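About Lollow

Hi, and come on in! I'm the person behind Lollow, which is a small snack shop in Virkesport with one counter, one very long shelf and a packing table in the back that I spend most of my life at. If you've ordered a box from us, it was put together on that table. If you haven't yet, well, I hope this page nudges you a little.

What we do is simple enough to say in one breath. We pick out packaged snacks from a lot of different places (China, Turkey, Korea, Mexico, a few from two towns over), we put them together in a box, and we tie the box up in a cloth you can keep. You get crunchy things, chewy things, sweet things and usually one thing that makes somebody at your house go "huh" and then finish the bag.

How it started

I used to bring snacks to work. That's the whole origin story, really. There was an Avcı grocery on Sovel Street, around the corner from my old office, and I'd go in at lunch and come out with a bag of whatever had the best wrapper. I can't read most of the languages on those shelves, so I shopped by color, by how the packet felt, and by what other people in line had in their baskets. I got some real winners that way. I also got a salted plum candy I still think about with respect and a bit of fear.

Pretty soon people at the office were giving me money and asking for "one of those bags but different from last time." I kept a notebook. Who liked spicy, who couldn't do sesame, who wanted anything at all as long as it was lemon. By March I had more snack orders than lunch hours, and my kitchen had turned into a stockroom. You had to move a crate to get to the toaster.

We opened the doors here on Oct 5, 2019. I had 33 kinds of snacks on the shelf that morning and was terribly proud of every one. These days there are 300, and I'm still proud, but I do need a stepladder.

What's on the shelf

I try everything before it goes in a box. Every single kind. My dentist has opinions about this.

What I'm looking for is texture first and flavor second, which I know is backwards to some people. A cracker that shatters properly will get a spot on the shelf even if the flavor is pretty plain, and a gorgeous flavor on something that eats like packing foam won't. I also have a soft spot for small packets. A small packet gets opened right away! A big one gets put on top of the fridge "for later," and later never shows up.

And I look at the backs. I love the backs of snack packets. The front is where the cartoon and the big letters go, but the back is where everybody had to squeeze in the ingredients and the storage advice and the tiny numbers, all running up against the seam. When we carry something with a label you might not be able to read, I write up a little card in English that goes in the box with it. Ingredients, allergens, where it's from, and one line from me about what it's like to eat. The cards were the first thing customers told us they kept, which surprised me. I've seen a few stuck on refrigerators.

If you have an allergy, please do write to us before you order, even if you've read the card online. I'd much rather swap something out than guess.

The packing table

I promised a friend I wouldn't go on too long about the table, and I'm going to anyway, it's my favorite part of the whole place.

It has a cloth over it all year round. I know a plain worktop would be more sensible, and I did try one, and I hated it. Packets skate around on a bare surface, and it's noisy, and the whole thing felt like a post office. With a patterned cloth down it feels like laying out food for company, and I pack better when it feels like that. The cloths get washed, they get swapped, and a couple of them have been demoted to dust covers.

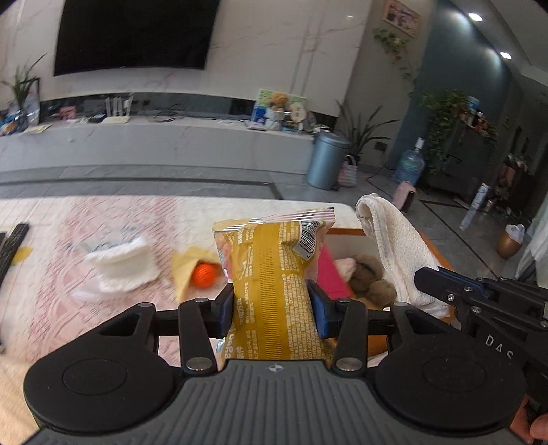

Snack packet in mustard yellow and a cream cloth with a stitched hem.

Packing goes in an order, and I'm a bit bossy about it. The stiff things go in first, standing up along the sides, so they make a kind of wall. Puffy bags go in the middle where the wall can look after them. Anything with a crimped end gets that end turned up, so it doesn't scratch its neighbors. Then the flat packets slide down into whatever gaps are left, and the cards go on top. Nothing gets squashed to fit. If the lid won't close, something comes out and goes in a bigger box – I don't lean on lids.

Before a packet goes in I pick it up and turn it over. I check the date, I check that the seam's good all the way along, and I give it a very light squeeze. After a while your fingers know what a full bag should feel like. The ones that don't pass go in a basket by the kettle, and that's what I have with my tea.

The cloths

People ask about the cloths nearly as much as the snacks, so here goes.

Every gift box leaves tied in a square of fabric. I started doing it when I ran out of wrapping paper one evening and had a stack of kitchen towels sitting there, and the boxes looked so much nicer that I never bought paper again. I go for pale colors mostly, creams and off-whites, with some texture to them so the knot holds. A slippery cloth looks lovely for an hour and then lets go in the mail.

I hem them at the shop on the slow afternoons. My lines are straight-ish. If yours has a wobble in one corner, that'd be the radio's fault, I tend to sew along with it. Wash it warm the first time, hang it up, and it'll get softer from there. Customers use them as napkins, as bread wraps, as a thing to put under a plant. One family sends theirs back to us with every order and has the same cloth tied around the next box, and I think that's about the nicest thing going.

The boxes

We do 3 sizes. The small one is a desk box, and it's meant for one person who doesn't want to share. The middle one is the one most people send as a gift. The large one is for households, break rooms and road trips, and it's heavy, so maybe don't have it delivered to somebody on a top floor without warning them!

You can choose everything yourself, or you can tell me what you like and let me choose. I do love it when people let me choose. Give me a few words to go on – "salty, no peanuts, a bit weird" is a perfect order – and I'll take it from there. I also keep the notebook going, so if you tell me you couldn't stand the seaweed one, you won't be meeting it again.

Orders that come in by 4 in the afternoon get packed the same day. Later than that and they're first on the table the next morning.

Coming by

If you're in Virkesport, please stop in. We're easy to find, just walk up from the harbor and look for the green awning. There's usually something open on the counter to try, and you're very welcome to shop the way I used to, by color and by nerve. Pick up the packets, turn them over, ask me what anything is. Kids get to choose one thing from the low shelf, and grown-ups who ask nicely do too.

You can peek at the packing table from the counter if the curtain's pulled back, and it mostly is. If I don't look up right away, give me a second to get the lid on and I'll be right with you.

For anything else, orders, allergies, a snack from your childhood you've been trying to track down for years, use the form on our contact page. I answer all of it myself, mostly in the evenings, usually with something from the kettle basket open next to me.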